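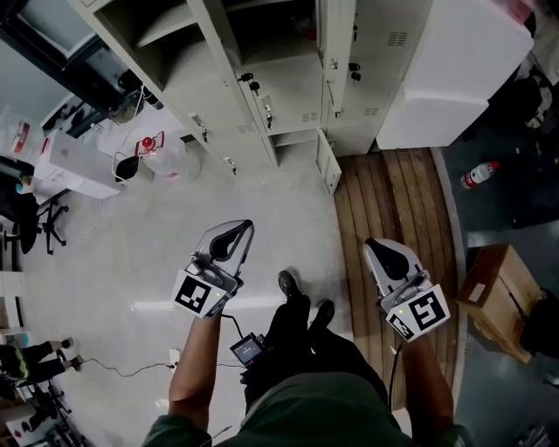
4. Setting up a new religious body in Mellora

This section covers creating the record for a church, temple, fellowship or other religious body that has no papers yet. If yours is already incorporated, skip to Section 5 and import what you have.

Mellora is a filing program. It fills in forms, keeps your minutes in order and reminds you of deadlines. The sales page says it will "get your faith recognized." Read that with care. No program can do it, and in most cases no single office does it either. A state clerk accepts articles of incorporation. A tax agency looks at whether you qualify for an exemption. A judge, if things go that far, looks at whether your belief is sincere and whether the law you object to really burdens it. Those are separate questions, and a yes to one of them doesn't carry over to the others.

Before you start

You will need:
- the full legal names and mailing addresses of your founding directors
- a street address for the body (a mailbox service may be refused by your state)
- a written statement of belief, even a rough one
- the Mellora license key from your Brornent account
- two uninterrupted hours. The welcome screen says 20 minutes. It doesn't take 20 minutes.

4.1 Create the record

1. Sign in and choose New Body from the Records menu.
2. Enter the name exactly as you want it on the articles. Check the spelling now. After Step 9 a change of name costs you a second filing.
3. Pick your state. Mellora loads that state's form set.
4. Look at the form date in the lower corner and compare it with the form on the state's own website. If the two differ, stop and use the state's form. We found old forms in the program twice while writing this guide.
5. Under Type, choose Religious Nonprofit. Don't choose Religious Society unless a lawyer told you to. The help text treats the two as the same thing, and in several states they aren't.

Note: The "Confidence Meter" at the top of the screen measures how many fields are filled. It reached 76 percent on a test record in which every answer was the word "test." Ignore it.

4.2 Enter the statement of belief

6. Open the Beliefs tab and paste in your statement. The box holds 2000 characters. Anything past that is dropped without a warning, so keep your own copy in a separate file.
7. Leave Suggested Wording switched off. This feature swaps your sentences for stock ones, and the same stock ones go to every customer who clicks the button. A statement that matches a stranger's word for word isn't going to help you show that the belief is yours.
8. If a practice in your statement is restricted by law (a substance, an animal, a burial, a fire), describe it plainly and tick Restricted Practice. Ticking the box adds a page for your lawyer. It does nothing else.

CAUTION: Ticking Restricted Practice doesn't give you permission to do anything. Neither does a stamped certificate of incorporation. Groups have put the certificate on the wall and assumed they were covered. Get legal advice before the practice takes place.

CAUTION: Don't write up a belief for the purpose of getting around a rule. Assume that your emails, social media posts and ticket sales can all be read by the other side. If your founders called the whole thing a joke in February, expect to hear it read aloud later.

4.3 Produce the articles

9. Choose Build Articles. A draft opens in a new window.
10. Read the entire draft. Look hardest at the purpose clause and the dissolution clause, the one that says where the property goes if the body closes. Mellora has been known to leave the second one blank when only one director is entered.
11. Print, sign and file with your state. The File For Me button does the same job for a service charge of $300 on top of the state fee. We could not find anything it does that an envelope doesn't.
12. When the stamped copy comes back, scan it and attach it under Documents. Only then change Status to Active. The program will let you do it sooner, and the letterhead it prints will then say you are incorporated when you aren't.

4.4 If something goes wrong

Error 106, "Body not recognized." This has to do with your license key and has no bearing on your religion. Sign out, sign in and enter the key again.

Articles sent back by the clerk. Read the rejection slip itself, ignoring Mellora's summary of it. The most common cause we have seen is a name too close to one already on file.

Program says "Exempt" under Tax Status. The label appears as soon as Type is set, whatever the tax agency has or hasn't decided. Don't show it to a donor.

Reminder emails stop. Check that the first director listed still has an active address. All notices go to that person alone.

Worked record

Yareli Ledesma set up the Ellomley Fellowship on our test account using the steps above, and Lutz Bauerfeind went through the finished articles against the paper form. He marked three differences, all in the dissolution clause. Both versions are stored in the Stockdale folder under Samples. Use the paper one as your model.

Steps last checked 21 Oct 2022. Screens may have moved since then. Section 5 covers importing existing articles and bylaws.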